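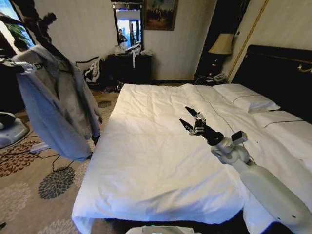
Guests would rather find a freshly made bed than a fashionable one, according to a long-time visitor whose reply was among 400 received by Hondik Lodge in its survey of room standards. The visitor asked that the white bedding be kept, and added that a place to hang a coat mattered more than a larger television.

The lodge, operated by Kuris Accommodation, has now adopted a revised bed-making procedure for its 11 upper-floor rooms. Each bed will carry a white duvet and two pillows with dark piping, set against the headboard. Duvets are to be smoothed from the pillows toward the foot – the side drop is checked last – and coat stands and dressers will remain in every room.

Replacement linen has been ordered from Zutlow at a cost of $2720, with delivery expected in August. Colour samples were considered earlier in the year, but respondents favoured plain white by a clear margin.

Rooms in the Pavlović wing are not affected at this stage. Check-in for all guests remains at 2 p.m., and requests for extra pillows or blankets may be made at the front desk.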